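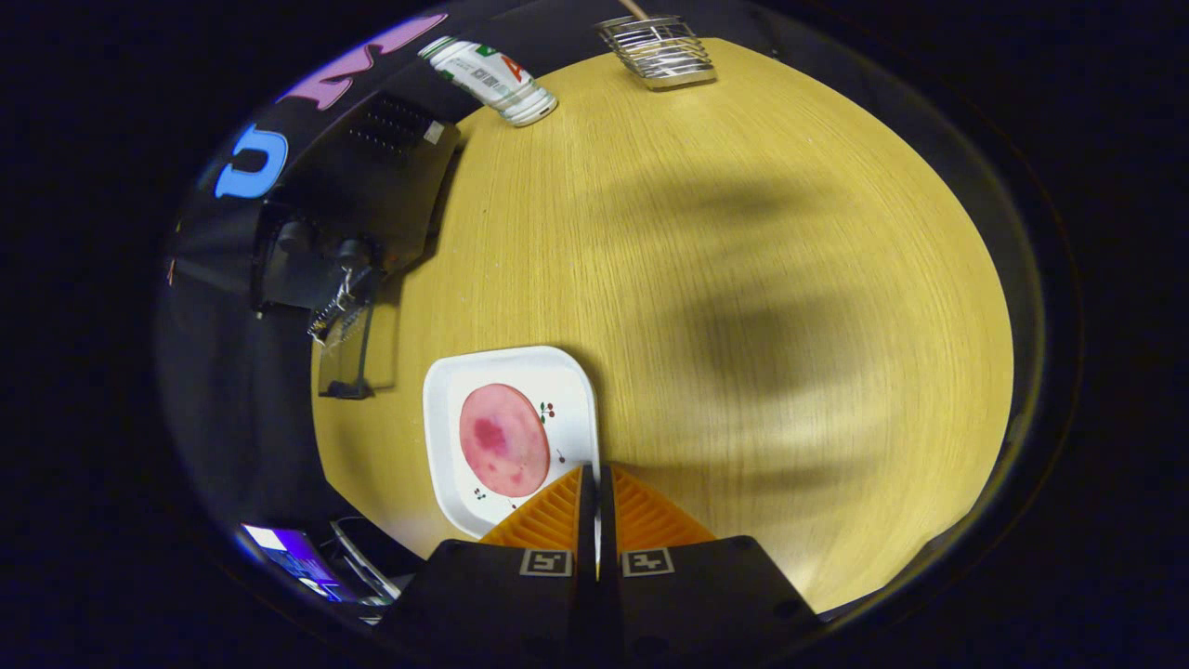 Kurkel hand gripper at the edge of a cherry-print plate.

Kurkel Hand Gripper, Kitchen Set

The Kurkel is a hand-held gripper for recording how people do small jobs, so a robot arm can learn them later. You hold it and do the task. Two soft orange fingers with ridged pads do the touching, and the black-and-white markers on the body let the software work out how far open they are.

We love this thing on tableware! Thin rims and flat plates used to eat up our afternoons, and the ribbed pads give you a lot of forgiveness when you come in a little crooked. Brynhildur Bergmann's group at Trorndale has logged 3,764 demos on one pair of fingers – most of them plates and cups.

The wide lens sits behind the fingers and takes in nearly the whole table, so a toaster oven in the middle and a toaster off to the left both stay in view while you work. Fast UMI lettering on a dark cloth makes a cheerful backdrop, too.

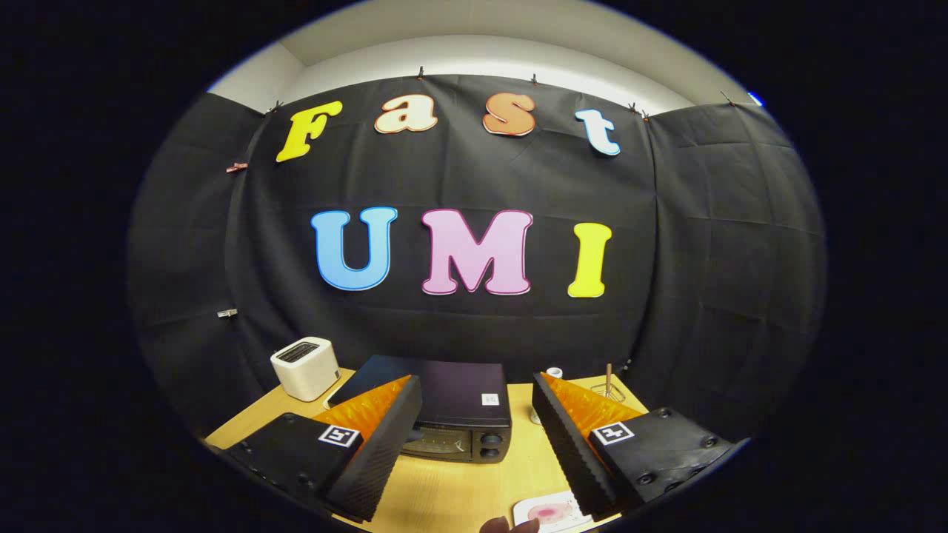 What you get

Gripper body with lens
Two pairs of orange finger pads
Marker sheet, 7 spares
Pletside wrist strap
Printed setup guide by Amândio Paiva

Good to know

Finger opening is 87 mm. Pads are rated for over 200 hours and swap out with a small hex key – check the screws after the first day. New pad stock arrives in November.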